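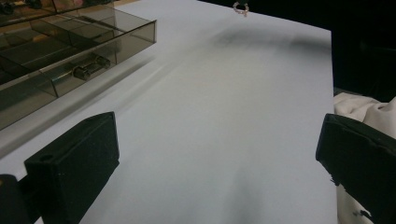
The Omden Winter Music Festival returns in July for its seventh year, with 80 acts booked across the town hall, the Ollent Theatre and the footpaths in between.

The program director took over in December 2018, when the festival ran for one weekend and sold 492 tickets. She had been playing cello in a quartet and had never organized anything bigger than a school concert.

"I said yes before I'd seen the budget," she says. "Then I saw the budget."

Her first change was to move the opening night out of the pub and into the theatre. Some of the regulars complained. The theatre has proper seats and a decent piano, and she says those two things made it possible to ask better-known players to come.

This year's opening concert goes to Byun, a brass and percussion group that last played Omden when the power failed halfway through the second set. "They kept going in the dark," she says. "People still bring it up in the bakery."

Local bands get the late slots on both nights. She listens to every recording sent in, usually while driving. "If I miss my turnoff, they're in."

Clomoten, the choir from up the valley, will sing on the final afternoon. It has a new conductor and a program of work songs, most of them in harmony and a couple without words.

Asked whether the festival will get any bigger, she says the town has only so many beds. "I'd like a better sound desk first. We've been borrowing one from the high school."

Tickets are on sale at the theatre box office. Children get in free to the daytime concerts.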